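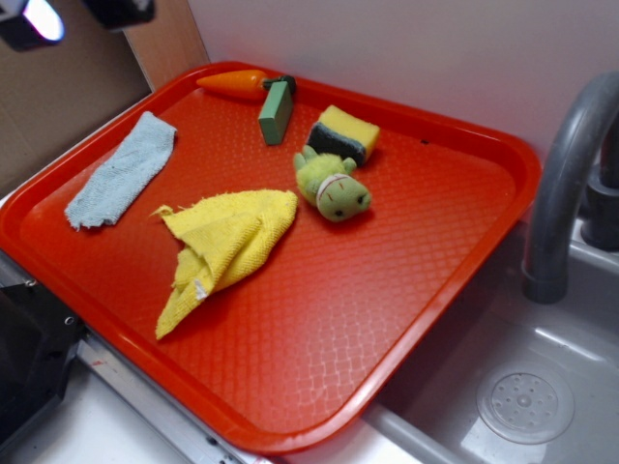

Does the worktop hold up or does it go all scratchy like the cheap ones, asked a reader under my play kitchen round-up in November, and could I please say something about the height as well, as hers had outgrown one before he'd got bored of it. Both very fair questions, and I'd skated over them completely. So I've gone back to the Curnard, the one we kept, and this is the long review it should have had in the first place.

Worktop first then. It's white, which I was dubious about, and it has done far better than I expected. There are scratches if you get down level with it and squint towards the window, mostly by the sink where the metal pans get dragged about, but from normal grown-up height it still looks decent. Felt tip came off with washing-up liquid. Beetroot juice (don't ask) did not come off the first time but did the second. The only real damage is a little chip on the front corner, and that was me with the hoover.

Height is where the Curnard wins for me. The legs have two positions and you can swap them over without taking the whole thing to bits, though you do need to lie it on its back and have another adult handy. My eldest is eight and will still play at it on the higher setting, usually when she's bossing a cafe and everybody else has to be a customer. On the lower one my youngest could reach the taps and the hob but not the top shelf, so that's where the small fiddly bits lived!

Building it was a pain. The leaflet runs to 16 pages and most of them are warnings. There are 24 long screws and a bag of short ones, and the long ones and the not-quite-so-long ones look identical until you've put one through the side of the oven. Lay them all out first. I had a cup of tea go cold over that oven door, and it still hangs a tiny bit wonky. 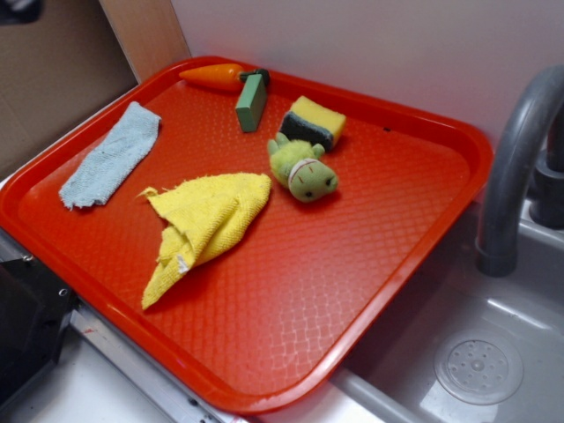
The storage is better than on the Cledier, our previous one, which had one pretend cupboard with a door that was just painted on (why??). You get two proper cupboards and the oven, and everything goes in at bedtime if you shove. Knobs click nicely. The tap swivels. The hob lights up and makes a sizzling noise that I thought would drive me up the wall, but there's an off switch at the back, hurrah, and the children have forgotten it ever made a sound.

It doesn't come with any food, mind you, so budget for that. I'd skip the Zurkuteo wooden set, lovely to look at but the paint started flaking on ours and I got fed up picking bits out of the rug. Plain plastic veg has lasted miles better, and real cloths and sponges from under the sink get more play than anything sold as a toy.

Spare parts, a quick word. I lost a hinge cap, wrote to Curnard, and they posted one out with no fuss. If you're ordering, the adjustable version is model 2699, and the shorter one has nearly the same photo on the website, so check the number before you pay.

Would I buy it again? Yes, though I'd get someone else to do the oven door.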